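Greltthorpe Picture House Welcomes Spring Season With Silent Film and Live Score

The Greltthorpe Picture House is delighted to announce that its January program will open on Monday with a new screening of the silent river drama Từ, accompanied from start to finish by composer Guoqing Feng and the seven players of the Muvus ensemble.

Feng spent the better part of a winter writing the score, which runs 61 minutes and calls for two cellos, a zither, hand drums and a very old harmonium lent by a kind neighbor in Prirkeck. "I kept going back to the ferry scene, and every time I heard something new in it," says Feng. "I hope people will come and hear it with us, and stay for a chat afterward!"

Programmer Cường Tôn adds that the evening will begin with four short cartoons, chosen with younger visitors in mind. The hall seats 926, and tickets are on sale now at the box office.

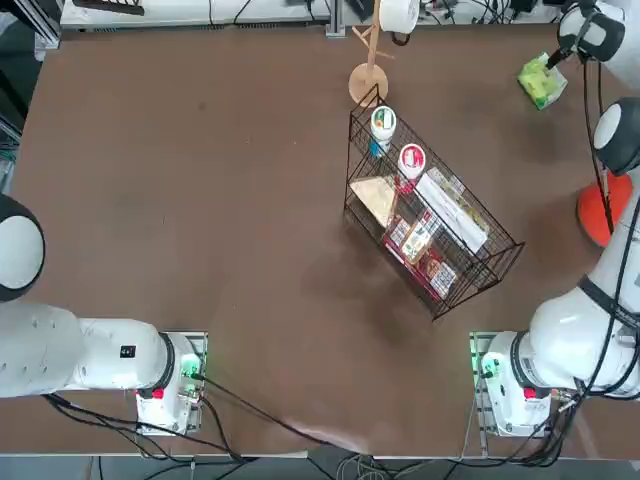
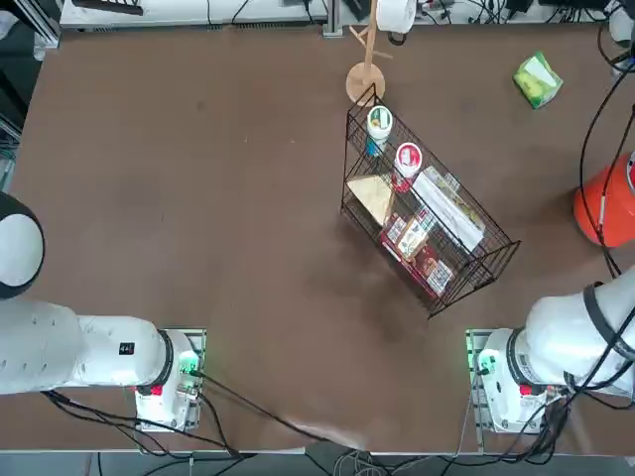 Black wire basket of groceries on a brown tabletop, in both photos.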